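Planning and Buying for the Two-Arm Bench: Project Report
Soo-ah Hwang, Erhan Işık and Ataahua McAlister
Supervisor: Zübeyde Dağdelen

4. How we spent the money

When we started in August we thought the buying would be the easy bit, a couple of afternoons with a spreadsheet and then on to the fun stuff. It took most of the first half of the project, and we'd like to set it down properly for whichever group takes over the bench, because we would have loved to read something like this ourselves!

The two arms were already paid for out of the teaching budget, so our job was everything that goes on them and around them: fingers, mounting pieces, cables, lighting, storage, and the things the arms would be picking up. For all of that we had $442, and Zübeyde was very clear (kindly, but very clear) that there wouldn't be a second round.

Our first plan put nearly all of it into one set of ready-made fingers from Gauthier. They looked lovely in the catalogue and Erhan had his heart set on them. Then Ozan Akbulut in the workshop asked us what we'd do the first time one tore, and we didn't have an answer. Urnis sold a plainer finger with an open triangular middle, and for the same money we could have spares in the drawer. We went with Urnis, and Erhan has forgiven us, mostly.

4.1 Things we left out of the first budget

Cables, above all. We had priced the arms' own leads and forgotten extensions, ties and anything to keep them off the floor. We still haven't got the floor sorted as well as we'd like, and a length of proper cable cover is at the top of the list we're handing on.

Freight was the other one. The Lekumgate order was cheap on the page and then roughly 20 per cent dearer once it had been shipped, and it came in two parcels with a long gap in between. Please ask for the delivered price in writing before you fill in the form. Ataahua rang them in the end and they were perfectly nice about it, but by then the order was through.

4.2 Test objects

We had set aside a fair sum for a boxed set of standard test shapes from Zurham. In the end we bought none of it. Paper and plastic bags bend, crease and slide about in ways that a tidy block never does, and the department gets through plenty of both, so we kept a carton of them under the bench and spent the savings on spare mounting screws and a better lamp. If your project needs results you can compare with another lab's, you may well want the proper set, and you should budget for it from the start.

4.3 What we'd ask for next time

A small amount held back until the arms have been running for a month, please. We spent the lot early, feeling very organised, and then found out what we needed. Soo-ah has left the full price list in the project folder, with the quotes we turned down as well as the ones we took, and the supplier contacts are on the second tab. 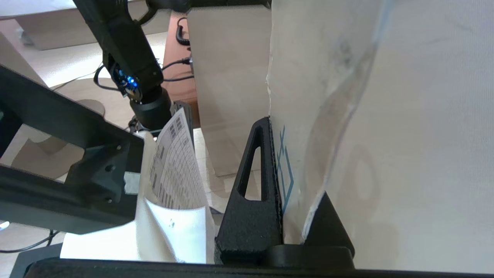
Department of Mechanical and Mechatronic Engineering – Student Projects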